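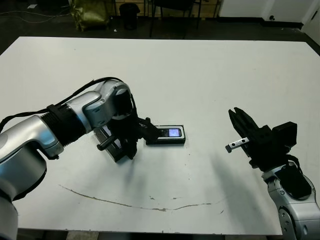
Two-arm station with a phone on the tabletop.

Home | Data | Tools | Docs | Contact

# Kirnura Bench Set

Kirnura is a collection of two-arm handling recordings from the phone intake bench at Grerorby, a shop that sorts and grades used mobile phones. We built it together with Tenov, who wrote the recording software, and we're very happy to finally have it in a state that other people can download and poke at!

The set holds 2,354 episodes. Of those, 239 are held out for testing, and 91 come with written notes from the bench staff. The notes are our favorite part, and they're the reason this card spends more time on people than most cards do.

## What the work is

Phones arrive in mixed lots. Somebody has to pick each one up, turn it over, look at both faces, set it down squarely and move it to the right tray. A good sorter does this fast and without thinking, and by the end of a shift the wrists feel it. The repeated turning is what people complained about most when we asked, well ahead of the lifting or the standing.

So we started with turning and placing. Grading stayed with people, and so did anything involving a swollen battery or cracked glass (please keep it that way if you build on this).

## What's in an episode

- Video from a head camera and from the wrist cameras
- Joint positions and gripper opening for both arms
- A short task label, such as "pick up phone" or "set phone down flat"
- An outcome field: done, partial or dropped
- Staff notes as plain text, where they exist

Episodes run up to 70 seconds. Longer attempts were split at a point where both arms were still, and the parts share an episode number with a letter after it.

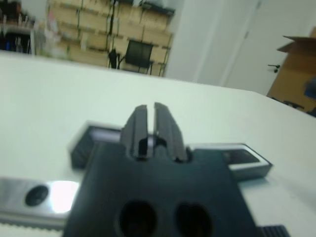
Dark phones are hard work for a wrist view. The fingers are black, the gripper body is black, and a good share of what comes across a phone bench is black too, so edges run together when things move quickly. We kept the blurred stretches in. If you want only sharp footage, filter on the `blur` column in the index file, but try training with everything first. Our own results got better when we stopped being so picky.

## What changed for the staff

Before the project, everyone on intake did the same job all day. Now one person on each shift runs the station, feeds it phones and fixes its mistakes, while the others grade. People swap after the midmorning break. That swap was a staff idea, and it beat our original plan, which had one trained operator and a lot of bored colleagues watching.

Some things got worse for a while. The station is slower than a practiced sorter, and in February the queue backed up enough that we paused recording to clear it. A few people also disliked having cameras near their bench. We moved recording to set hours and posted them, and anyone can ask for an episode to be pulled. Pulled episodes leave gaps in the numbering, so don't treat a missing number as a download error.

The notes capture a lot of this. One reads, in full: "It lets go too early on the thin ones. I would slide it." We tried sliding, and it now has its own task label.

## Known problems

- One site and one style of table. Expect trouble on dark or patterned surfaces.
- The two arms' clocks drift slightly in the oldest episodes. `fix_clock.py` corrects most of it.
- "Partial" was used loosely at first. Check the video before relying on it.
- Staff notes are uneven in length and spelling. We left them as typed.

## Getting started

Download the index file first, pick the episodes you want, then run `fetch.py` with your list. The loader in `tools/` reads everything into one table per episode.

The next release will add the packing bench at our Escobedo site, with different trays and a much narrower table. If you find a mislabeled episode in the meantime, open an issue with the episode number and the time in seconds.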